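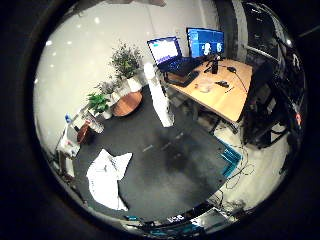
Desk rebuild, notes for June 2025

I moved the desk out of the alcove and into the corner, and since three people have asked for the details by email I am writing them down once. Most of this concerns cable routing, monitor height and where the plants went. If you only want the measurements, they are in the second section.

The old position had the desk flat against the back wall with the window directly behind the screen. Text was readable until mid-morning and then it was a matter of squinting. I tried a blind, then a darker application theme, then a higher brightness setting, and all three moved the problem to a different hour. Ramesh Dubey, who used to share an office with me at Navickas, suggested turning the desk so that it ran out from the wall at an angle and the light came across it from the side. I resisted for a year on the grounds that an angled desk wastes a triangle of floor. It does waste a triangle of floor. I now keep a bag there.

Measurements

The desk top is pale wood on a dark metal frame, 600 mm deep. That depth is tight for a laptop with an external keyboard in front of it. With the laptop open and the keyboard at the near edge, there is no usable surface left between the two, and a notebook has to go to the right. I considered a deeper top. Udeck sells one, but the frame would need new crossbars and the corner would lose its walkway, so the 600 stays.

The monitor sits behind and to the right of the laptop on its own black stand. I had it on an arm before. The arm was good at holding the monitor and bad at everything else: the clamp needed clearance behind the desk, and in the angled position the elbow hit the wall whenever I pushed the screen back. The stand takes up desk surface but stays put. Screen diagonal is 24 inches. Top edge is slightly below eye level when I sit properly and slightly above it when I don't.

The laptop stays open as the second display. Mail, logs and terminal windows go on the laptop, and whatever I am working on goes on the monitor. The operating system insists on putting dialog boxes on whichever screen I am not looking at. I have not found a setting for this.

Cables

The mouse is wired. I went back to a wired mouse after the second wireless one started dropping out, and I have had no reason to regret it. The cable leaves to the right. It is longer than it needs to be, and I have left the slack loose on the surface, where it can move with my hand. Tying it back produced a noticeable tug at the left end of the travel.

Power runs under the desk along the rear crossbar. Procedure, in case it is useful:

Unplug everything and lay the cables on the floor in the order they will leave the desk.
Fix the power strip to the crossbar first, sockets facing down.
Route the monitor power and video cables together to the back leg.
Route the laptop charger separately. It gets unplugged more than anything else and should never be inside a bundle.
Use reusable hook-and-loop ties. I used plastic ones the first time and cut them all off within a month.

I allowed an evening for this and it took two. The second was spent looking for a video cable of the right length, which was in the drawer marked "cables, short."

Small items

Loose items on the desk remain an open issue. There is generally a small plastic bag in the middle of the surface holding whatever screws or adapters belong to the current job, and some black rectangular object next to it that I put down and forgot. I tried a tray. The tray filled up and became a larger item. The present rule is that anything on the desk at the end of the week goes to the white shelf unit on the left or gets thrown out. Compliance is partial.

The shelf unit came from the hallway. Its feet needed felt pads on one side only, as the floor slopes toward the wall. There is a woven basket beside it for things that don't stack, and a white box with a clear lid for things that do. The clear lid is the only storage decision here I would defend at length. I had opaque boxes for years and bought the same adapter twice.

Plants

The large one, with small dark green leaves, is in a square white planter against the wall. It used to stand beside the window and leaned toward it badly. Since the move I turn it a quarter turn when I water it, and the lean has reduced. Two smaller ones stand in front: a silvery gray-green one from a cutting that Irina Manole gave me, and a broad-leafed bright green one in a white pot that I bought at the Nallelwood market with no label. Ginette Gaillard thinks she knows what it is and has promised to look it up.

The gray one wants much less water than the other two. I killed its predecessor by treating them as a batch.

The round side table beside them has a warm orange-brown top and is older than anything else in the room. It wobbled for as long as I owned it. The cause was one loose bolt under the top, found when I turned it over to move it. Total repair time was shorter than the time I had spent folding cardboard to go under the leg.

Carpet

I kept the carpet. Thibault Lecomte recommended a hard mat under the chair and lent me his, 52 inches across. It crept forward a little each day until its edge reached the desk legs, so it went back to him. The chair rolls adequately without it. There are dents where the desk used to stand, and a damp cloth and a cool iron removed the two front ones. The rear two are deeper and may be permanent.

Outstanding

The under-desk area is too dark to find a dropped screw without a flashlight. I want a short light strip on the front rail, switched, with the driver mounted next to the power strip. Ysaline has one left over from her kitchen and will measure it.

The keyboard could move back if the laptop were raised on a riser. Alen makes a folding one that looks the right height. I will try it in July and add the figures to the measurements section.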